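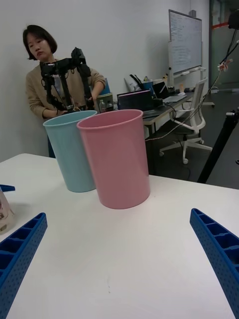 Pre-handover walk at the Dalwood duplex, unit 2, Saturday morning. I do these with the product folder under my arm, checking that what got installed matches the paperwork the building inspector will ask for. Small stuff counts too, and I'd like a couple of plain open-topped bins like the pink and light blue ones set out on a white table in every unit, so the loose labels stop ending up in the dumpster!

Comments are mine unless I say so.

Fire-rated door, garage to hall - PASS
Label is on the hinge edge and readable. The painters missed it this time, thank you. Closes and latches by itself from wide open.

Wall panels, wet areas - HOLD
The folder has the Givero approval sheet, but it's for the thinner panel. Noémie Dhillon is chasing the supplier for the right one. Please don't tile over anything until she has it.

Exterior cladding, north side - PASS with comment
Batch 2671 on the offcuts and on the delivery slip, so that's a match. I pulled a tape on the fasteners near the corner and they're fine. One board has a chipped edge behind the downspout - swap it or seal it, I can live with either.

Deck membrane - FAIL
Sorry, guys. The installer's sheet says the upturn at the door should be 4 inches and I can't get that anywhere along the sill. Filippos Chrysikopoulos came out and measured it too, same answer.

Stair handrail - PASS
Solid. I leaned on it harder than I probably should have.

Smoke alarms - PASS
All linked, all loud. My ears are still ringing.

Attic insulation - NOT CHECKED
Hatch was screwed shut. Can somebody open it before I'm back at 10 on the next visit?

Window stickers - HOLD
Keep them on until Olga Zabala has her photos. The one in the back bedroom is already gone, so I need the order form for that window.

Item 17 on the old list (temporary power) is closed, cross it off.

Copies to Olga and Noémie, and one in the site box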